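4.3 Checking the grip on cloth

Do this before you record anything you plan to keep. The Lawal quick-start card says the hand-held pair is ready out of the box. Ours needed adjusting twice in the first session, so treat the card as optimistic.

1. Clear a flat surface wide enough to swing both arms. A made bed is fine. A patterned cover gives the tracking more to work with, according to the vendor. We saw no difference at the Ustville site, but it does no harm.

2. Put the left tool in your left hand and the right tool in your right. They look alike and the software will not warn you if you swap them.

3. Squeeze each handle all the way and let go. The fingers should open again without help. If they stick, go back to section 2.

4. Lay one piece of cloth on the surface. Pinch it near the middle with one tool and lift it just clear of the cover. Keep the other tool upright and out of the way.

Note: The brochure promises a firm hold on "any household fabric." Start with something matte and heavy. Parvathi Panicker ran satin and thin nylon through the same check and would not sign off on either.

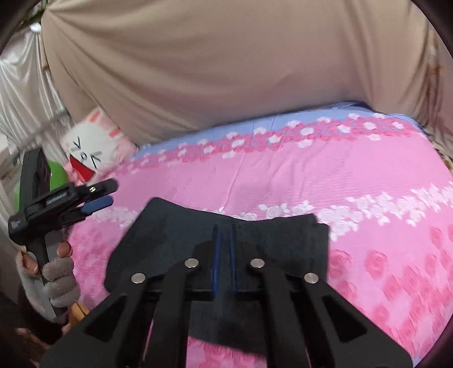
Figure 9. Dark cloth pinched between the blue finger pads, second tool held upright at left.

5. Hold for a slow count of ten. If the cloth creeps, wipe the pads with a dry rag and repeat. If it still creeps, replace the pads. Do not tighten the rivets, whatever the support page says.

6. Open the fingers and let the cloth drop. Repeat with the other tool.

Caution: Keep loose sleeves and glove threads away from the linkage. The arms close faster than they open.

7. Open the session log and look at the grip score for each hold. Lawal calls 80 a pass. Giang Quách got 86 on a hold that had plainly slipped, so watch the cloth first and read the number second.

Note: The score means nothing if the tools were swapped in step 2. Run the whole check again.

Spare pads are sold in packs of 2 through Plurmont. Order before you need them; our August order came after the session it was meant for.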